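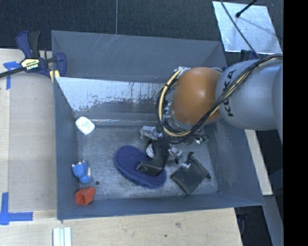
Swapping your winter wheels over at home

I do ours in the driveway every April, and once you've got the hang of it the whole job takes about 90 minutes (my first go ate an entire afternoon, mind you!). You'll need a jack, a torque wrench, a socket that fits your nuts and a bit of cardboard to kneel on.

Park on flat ground, handbrake on, and put it in gear or Park. Chock a wheel at the end you're not lifting. Now crack each nut loose while the tyre is still on the ground - just a quarter turn. If one's seized, a squirt of penetrating oil and a cup of tea usually sorts it.

Jack at the point shown in your owner's manual and slide a stand under before you put your hands anywhere near the hub. Mine are a pair of old Prallum ones, ugly as anything but solid. Take the nuts off, pull the wheel, and give the hub face a good scrub with a wire brush.

Put the summer wheel on and spin the nuts up by hand, then snug them in a star pattern. If your tyres are directional, like my Ristas, check the arrow on the sidewall points forwards. I got 2 of them backwards once and had to start over, grr.

Lower the car and torque to whatever your manual says. Check the pressures cold, spare too.

Go over the nuts again after the first drive or so. I do mine once I'm back from Gravville, with the wheels cooled down.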